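Part 3: Sorting the hair things and the beads

If you've done Part 2 (the sock drawer) you've already got the hang of how I like to work, so this one should be a doddle. It's the same idea on a smaller scale, only with more knots. You'll want a bed, a box and a cup of tea you don't mind going cold.

What you need

An open box with low sides. The Florska one I use in Part 1 is fine, but any box will do so long as you can see the bottom of it. A pale inside is a real help when you're hunting for dark elastics!
A basket for whatever isn't hair stuff.
A small dish or jar lid for strays.
Scissors, kept up high.

Setting up

1. Make the bed first. I know, I know. But pull the sheet flat and tuck it in, because little clips love a crease and you'll be finding them with your feet for a month.

2. Put the box in the middle of the bed, lid off, where you can reach it from both sides. If you've got a helper (mine is Isla, who has strong opinions about bows) sit them across from you.

3. Tip everything out beside the box. Everything! The bathroom cup, the bottom of the school bag, the glovebox of the car. Keep it all on the one side to start with so there's a clear patch to work on.

Note: a patterned sheet is cheerful but it does hide things. If yours is busy, run your palm over it at the end.

Sorting

4. Big bows go first. Satin ones crush, so pick them up by the knot in the middle and keep the loops out of harm's way. They go into the box last, on top, so for now just line them up near the pillow.

5. Next, the soft stuff, meaning scrunchies, fabric bows and anything with netting on it. Lay these loosely in the bottom of the box. Don't roll them.

6. Pull out anything beaded or strung. Lift a strand by the end and let it hang straight before you put it anywhere, and if it's caught on something, stop and work it free with your fingers. I yanked one in September and was still picking beads out of the vacuum a fortnight later. 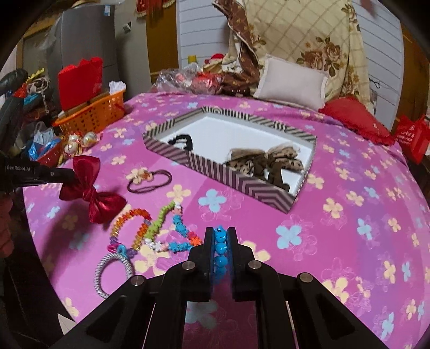 7. Plastic chains come after the beads, never together with them. The links grab hold of everything, and I've lost a good half hour of my life to one that had swallowed three elastics and a hair clip. Undo it link by link if you have to, then coil it up and put it in its own corner.

8. Clips and small elastics last. Thread the elastics onto a big clip if you like, or do what Mieke does and loop them over a cardboard tube. Sparkly ones shed, so keep them off the satin.

Caution: loose beads and tiny clips are a choking hazard. If there's a baby or a puppy about, shut the door before you tip anything out, and check the floor before you open it again.

Caution: don't cut a knot until you've checked what's in it. Ask me about the blue ribbon. Or don't, I'm still sore about it.

Putting it back

9. Bows on top, anything with a fabric flower beside them, petals up.

10. Leave the lid off for a day or so and see if your helper can find what they want without tipping it all out. If not, swap things round. Isla wanted her favourites at the front, so that's where they live now.

Note: I used to say you could do this with a divided tray. Arlo wrote in to tell me his had 63 compartments and he'd given up by the second row, so I've taken that bit out. One open box is plenty.

Part 4 is the craft drawer. Bring a bigger basket.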